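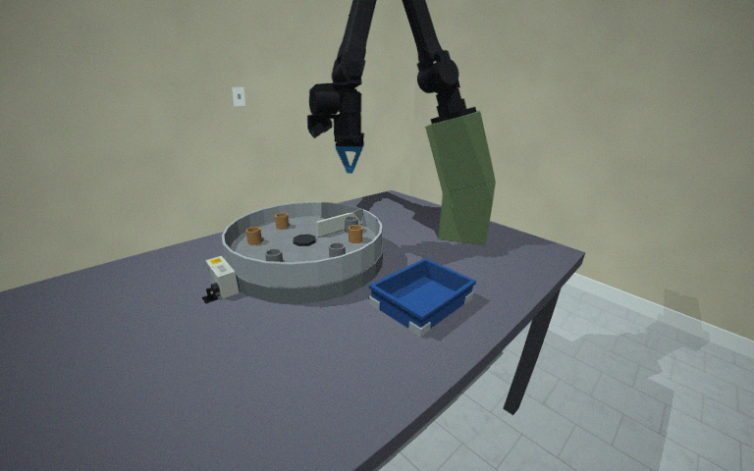 I have been in my apartment in Giravville for two years now and I still haven't hung a single thing on the walls, and I'm done feeling bad about it. People come over, they look left, they look right, and then comes the question: "So when are you going to do something with this place?" I did do something with it. I moved in! I like a plain beige wall with one small white light switch on it. I like a gray tiled floor and a white baseboard. My eyes get yelled at all day by screens and billboards and the back of the cereal box, and when I come home I would like them to be left alone.

My friend Hanine thinks this is a cry for help. She has 70 frames in her living room (she told me the number herself, with pride) and she keeps trying to give me her extras. Last November she showed up at nine in the morning with a hammer. I made her coffee and put the hammer in a drawer, and as far as I know it's still there.

What bugs me is the idea that a bare wall is an unfinished wall. Who decided that? We don't say it about ceilings. I have never had a guest lie back on my couch and tell me the ceiling needs a gallery moment. But a wall gets maybe six weeks of peace before somebody brings up wallpaper, and then you're in a store paying 1,000 bucks for a big canvas of a foggy lake you've never been to – and you stop seeing it by spring anyway.

I grew up in a house in Brundton where every inch was covered. Plates, calendars, my school pictures in order of how bad the haircut was. I loved that house, I really did. But I can't tell you what color the walls were, and I lived there for eighteen years.

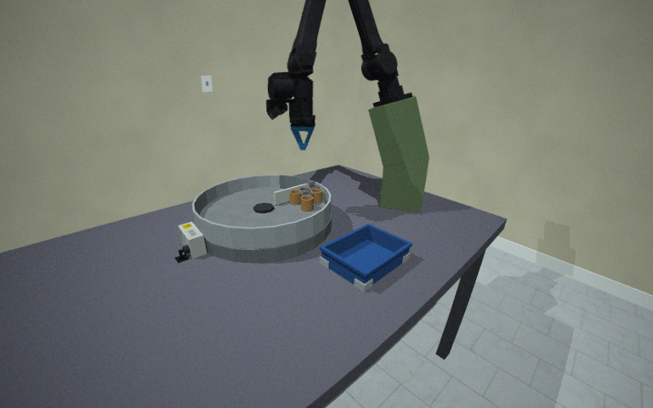
But what about color?

Okay, this is where people think they've got me. They figure I must want to live in a blank box. Not at all! I'm crazy about color, I just want it on things I can pick up and move. A blue tray, a green stand, a bowl the size of a tire. Put something like that in front of beige and you'll notice it every time you walk by. Put it in front of a busy floral print and good luck finding it.

So paint if you want to paint, and hang your 100 plates if they make you happy. Just quit asking me when I'm going to start. Hanine, you can have your hammer back whenever you like.

2,112 shares
3 comments

Sixten Solberg
Landlord beige is not a style choice, sorry. Paint it white at least.

Abdul-Rahman Amissah
My wife and I had this exact fight over the hallway. She won, it's bare, and I kind of like it now. Don't tell her.

Eberhard
Team Hanine. 70 isn't even that many.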